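Washing wooden blocks in a tub of water – am I ruining them?
Toys & Playroom board, 14 replies

plumtree_attic
Original post 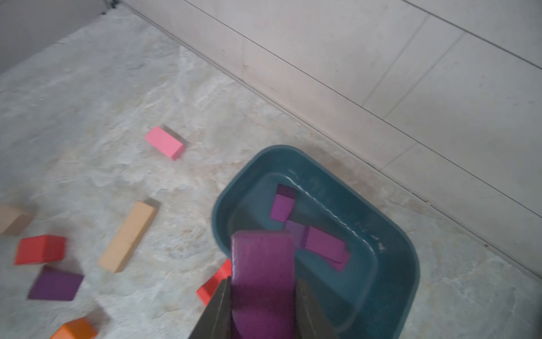 So I picked up a big mixed bag of painted wooden blocks at the Undport swap in February and they were grubby. Sticky grubby, the kind where you put one down and your fingers come with it. My plan was plain water in a plastic basin on the tile floor, a few at a time, sorted by color. I started with the purples for no good reason except that they looked the worst.

Then my sister-in-law saw what I was up to and told me you should never put wooden blocks in water, ever, they swell and the paint comes off and you may as well throw them in the fireplace. I've done one batch. Do I stop? There are a LOT more to go.

kettlebrook
Stop! Damp cloth with a drop of dish soap, wipe, wipe again with a clean cloth, stand them on a rack. Wood soaks up water through the end grain and that's where the paint lifts first. I lost half a set of alphabet blocks that way, they got fuzzy at the ends and never felt right again.

norahs_spoons
Gonna disagree a little. I ran a home daycare for years and ours went in the tub all the time. The trick is in and out. A quick dunk, a rub with your thumb, onto a towel. It's the people who walk away and answer the phone who end up with fuzzy blocks.

kettlebrook
"In and out" is fine until you have a bag of 100 and you're on block 60 and getting bored. Then they all sit in there. Ask me how I know.

plumtree_attic
Um. It's 239. My kid counted them, it took most of an evening and there were two recounts.

mudroom_mo
239 blocks with a damp cloth, good luck to you lol. I'm with the dunkers. Only put in what you can pull out in a minute or so. I see purple and pinky purple ones in your basin and that's the right size of batch, I wouldn't go bigger. Also change the water more often than you think you need to, or you're just moving the stickiness from one block to the next.

gravelroadgran
Does anyone else worry about the paint itself? With secondhand ones you don't know how old they are. If you can't tell who made them I'd use a lead test on a few before a little one chews on them. Get the kit that's meant for painted wood, and do a red and a yellow at least.

plumtree_attic
Good point and no, I hadn't tested. The bag was marked Kornard in pen but I can't find a name on any of the blocks, so that could be the bag's previous life. Will test. My youngest is past the chewing stage but her cousin isn't.

tin_whistle_88
I have Kornard ones and they look nothing like that, ours are flat-sided with hard corners and no color at all. So I think it's just the bag.

norahs_spoons
Drying is the part that matters more anyway. Stand them on end on an old towel, space between, flip them at bedtime. NOT in the sun by the window and not on the radiator, that's what cracks them. And don't put them back in a lidded bin the same day even if they feel dry. I did that once and the smell when I opened it, oh my goodness.

kettlebrook
Ok we agree on drying at least. I'd still go cloth for anything with a chip in the paint. Water gets in under a chip and then you have a flap.

plumtree_attic
That I can do – chipped ones get the cloth, the rest get the dunk. I've got a heap of the other colors out on the floor waiting, the pink ones are next. Any tips for keeping the floor from turning into a skating rink? I keep dripping on the tile between the basin and the towel.

mudroom_mo
Bath mat under the basin, towel right up against it. Or do it outside if your weather's nicer than ours in Jonthorpe.

gravelroadgran
Kneel on something too. Your knees will thank you by block 97.

plumtree_attic
I'm already at the groaning-when-I-stand-up stage so yes, cushion it is. Pinks tonight, and I'll post when the test kit gets here.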